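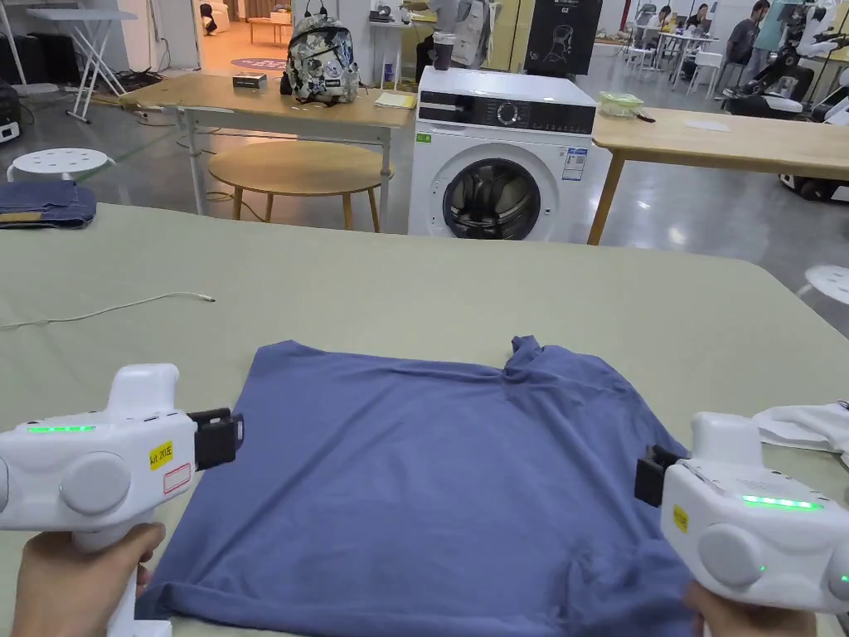

Home Forums New posts Members Search

Category: Laundry & Fabric Care > Washing > Hard water

Cotton shirts getting stiff and gray after we moved
Started by velka_m, July

velka_m
Hello everyone. In spring we moved from Gallar to Tummont, and since then I have a problem with our cotton shirts. In the old apartment they came out soft. Now they dry like cardboard, and the light colors become a little gray after four or five washes. The washing machine is the same one, the powder is the same, the program is the same (40 degrees, normal cotton). The only thing that changed is the water.

I asked the water company and they told me that the water in Tummont is "hard to very hard." They did not explain what I should do with this information. I bought a softener tablet, and the shirts are perhaps a bit better, but I am not sure if I only want to believe it. What do you do? We are two adults and one child, so it is a lot of T-shirts.

oldmangle
How much powder do you put? Look at the box, there is normally a table with soft, medium and hard water. If you use the soft water amount in Tummont, you are washing with half of what you need. The minerals take a part of the detergent and what is left cannot hold the dirt in the water, so it goes back on the cloth. This is your gray.

velka_m
I looked now. I was using 84 ml, which is the line for soft water and normal dirt. For hard water it is much more than that. I feel a little stupid, I never read this table in my life.

Brinepot
Please do not simply pour more powder. I had the same stiffness and in my case it was too MUCH detergent which did not rinse out. Try this first: take one clean dry shirt, put it in a bowl of warm water and move it with your hand. If the water becomes cloudy or makes foam, you have old detergent in the cloth. Then the solution is an extra rinse and less product.

oldmangle
That test is good for soft water areas. In hard water you will see cloudy water also from the minerals, so it proves very little. I would trust the box.

Brinepot
The box is written by the people who sell the box.

oldmangle
And the table is still correct. I live in Darkurton, where the kettle is white after one week, and I have used the hard water amount for 13 years. My towels are fine.

tessellate
You can both be right, I think. I would do the bowl test and look only for foam, not for cloudiness. Foam means detergent. No foam and stiff shirt means more likely minerals.

For the minerals, I put citric acid in a soak, one tablespoon in a bucket of warm water for an hour, then a normal wash. Do not mix it with any bleach, and try one old shirt first if the color is dark. White vinegar works too, but my family complained about the smell and I stopped.

velka_m
Thank you, this is very clear. I did the bowl with one of my husband's shirts and there was no foam at all. So, minerals. I ordered citric acid, 700 grams, it was the smallest bag they had.

Question — does it harm the rubber of the machine door if I put it in the drawer instead of the bucket?

tessellate
I only use the bucket, so I cannot say. My machine manual says no acids in the drawer and I follow it.

Pinwheel_9
I do it in the drawer every month with an empty drum and the door seal is still good. But this is one machine, so please check your manual.

About the stiffness, how do you dry them? In Gallar did you have a balcony with wind? Clothes which dry in moving air are softer than clothes which hang in a closed room. I shake each shirt hard before I hang it, and again when it is dry. It costs nothing.

velka_m
Yes! We had a balcony, and here we have a rack in the bathroom. I did not think of this.

ledgerline
Another option is a real softener on the water pipe. We paid 438 for a Chrysikopoulos unit, installation not included, and you must buy salt for it. The shirts are softer and the shower glass stays clean.

Brinepot
For a rented apartment this is too much money, in my opinion.

ledgerline
We own the house. For renting I agree with you.

velka_m
Update. I soaked six shirts in citric acid, then washed with the hard water amount and one extra rinse. The white ones are clearly better, the gray is less but it did not disappear. They feel softer, although I also moved the rack next to the window, so I cannot say which thing helped more. One old black shirt has now a lighter spot near the hem, I think some powder was not dissolved there.

oldmangle
Always dissolve it fully before the clothes go in. And give the whites two or three more washes, the gray goes slowly.

Brinepot
I am glad it is better. I still think the extra rinse did the work :)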